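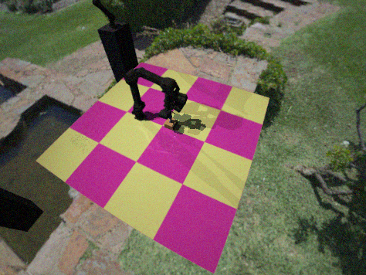 Painting a checkerboard floor in a small mudroom, where do I start?

Alina Ilie
I want big squares in two loud colors, magenta and yellow if my husband caves. The room is nearly square but not quite! Do I start in a corner or the middle?

Huiling Kang
Middle, always. Snap two chalk lines that cross in the center and work out, then any skinny squares end up at the walls (mine hide under the boot bench). I waited 8 hours between colors.

Manole
corner worked ok for me, just use good tape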